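Perik Shared Workshop
Home and Shared Builds, Unit 4 handout
Bin picking on a bench: setting up the work area

Bring this handout to the March sessions along with your Unit 3 wiring sheet. You will need both.

4.1 What this unit covers

By the end of Unit 3 your group should have an arm that homes properly, a gripper that opens and closes on command, and an emergency stop that has been tested by someone outside the group. Unit 4 deals with the area the arm works in: the bench, the bin, the clamps, the cable runs and the objects. Programming the pick itself is left for Unit 5.

Groups working at home can use a kitchen or garage table if it doesn't rock. Push down hard on each corner before you start. A table that moves under your hand will move under the arm.

4.2 The bin

A metal bin is preferred. Plastic tubs flex when a finger touches the wall, and the Kamata controller reads the flex as a late contact. Used metal bins are fine and cost very little from a restaurant supplier or a scrap dealer. File down any burrs on the rim and wipe out the grease.

A bin with a divider gives you a source side and a target side. If the divider slopes, treat it as a wall when you enter your limits, and measure from its lowest edge. Several groups last term measured from the top and drove the fingers into the slope.

Expect scratches. Bare worn metal reflects the overhead lights, so take your reference picture with the lights you plan to use and leave them alone afterward.

4.3 Travel limits

Enter these in the Celtico setup file before the arm is powered.

Approach height above bin floor: 60 mm
Wall clearance, all sides: 30 mm
Maximum reach from base centre: 1225 mm
Reset position, shoulder angle: 167 degrees

The reach figure is for the workshop's arm. If you've built the shorter Cesten arm, use the number on your own Unit 2 sheet. Run the limits check once with the bin removed and again with it in place.

4.4 Clamping

Spring clamps with soft tips are good enough for slow moves. Put them where the arm doesn't travel, and check the handles as well as the jaws. The handles stick up farther than people think. For anything above quarter speed, screw a wooden stop to the bench.

Mark the bin corners on the bench with tape so that it can go back in the same place after cleaning.

4.5 Cables and hoses

Leave a loop long enough for the wrist to turn through its full range, then tie it off behind the last joint. Move the arm by hand with the power off and watch the loop the whole way. It should never drop below the gripper or catch on the rim. Keep air lines and power cables in separate ties.

4.6 Objects

Choose things that differ in shape and surface. Boxes are too easy and teach you very little. Good choices are a cup with a handle, an empty spray bottle, something with loops and something flat and shiny. Empty and rinse all bottles first. No glass and no open blades.

Lay them in by hand, some touching. Don't tidy them.

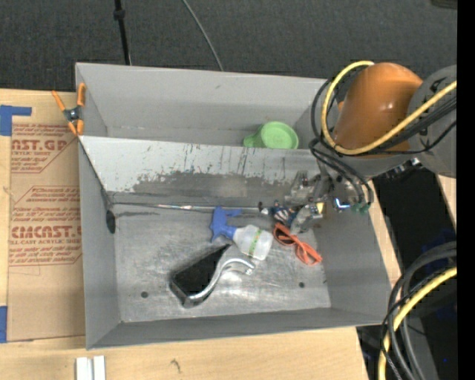 Figure 4.1. Divided metal bin with mixed objects, gripper over the right end.

4.7 Bench exercise

Work in pairs, one at the stop button.

Set the bin, clamp it and tape the corners. Jog to the approach height over each corner of both sections and write down the coordinates. Then jog to the middle of the source side, lower the gripper by hand control until a finger is level with the top of the tallest object, and record that height too.

Repeat after lifting the bin out and putting it back. If any reading has shifted by more than 2 mm, redo your tape marks.

4.8 Hand in

One page per group: your corner coordinates, both sets of readings, a sketch of the cable loop and the setup file as saved. Leave the bin on the bench and the controller switched off at the wall.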